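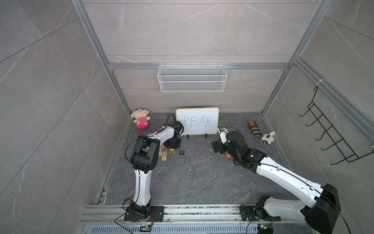

Clodstead Household Water Readings

README, version 4

What this is

A table of water meter readings sent in by households in Clodstead, plus a smaller table of rainfall from the gauge at Nartey. There are 240 households in the main table. Each row is one reading from one meter. The files are plain CSV and will open in any spreadsheet.

Please read the section on problems before you make a chart. The last two charts I saw made from this data were wrong, and both were wrong in ways the old README warned about.

Files

readings.csv – household code, month, reading, unit, source
rain.csv – month, rainfall in millimeters, gauge status
households.csv – household code, number of people, garden (yes/no/blank), meter type
changes.txt – what was fixed between versions, and what was left alone

Where the numbers came from

Residents read their own meters and sent the figure in by text message or on a paper card. The cards were typed up by hand. Terkton, the company that supplies the water, was asked for its own readings to compare against. It sent yearly totals for the whole town, with no split between homes and businesses. I don't find those totals useful for checking anything, and they are left out.

The household codes are random. They don't follow street order, so please stop trying to map them.

Columns that need care

unit: Most meters read in gallons. Older ones read in cubic feet. When a household left this blank, the unit was guessed from the size of the number and marked with a g. A guess is a guess. If your result depends on the g rows, you don't have a result.

source: t for text message, c for card, e for estimate. Estimates were filled in by the people running the project in its first winter, using the average of the months on each side. I would have left those cells empty. They were kept so that version 1 charts could be reproduced, and you should drop them for any other purpose.

garden: Blank means the question wasn't answered. It does not mean no. One widely shared claim, that homes without gardens used nearly as much water in summer as homes with them, came from treating blanks as no.

gauge status: The Nartey gauge was blocked by leaves for part of the fall. Those months are marked x, and the rainfall shown for them is too low. I don't know by how much.

Known problems

The households picked themselves. People who sign up to read a water meter every month probably already care about their water bill. Nothing here tells you what the average home in Clodstead uses.

Seven meters were replaced during the project. The reading drops back to zero and starts again. A simple subtraction gives you a huge negative number, and some scripts quietly throw that row away along with the real use that month.

Readings were supposed to be taken at the end of the month. Some were, and others came in a week or more late. The day was never recorded, so any claim about a change from one month to the next should be treated with doubt. Three-month totals are safer, though still not great.

The leak campaign

The data is often quoted as proof that the Rever leak campaign cut water use. It may have. The campaign started in June, just before a very wet July, and no group of homes was kept out of it for comparison. Use did go down. So did the need to water a lawn. I can't pull the two apart with what is in these files, and I haven't seen anyone else do it either.

Use and credit

Free to use and share. If you publish something, say which version you used and whether you kept the e and g rows. Corrections are welcome if they come with the household code and the month – "the numbers look off" is not enough to act on.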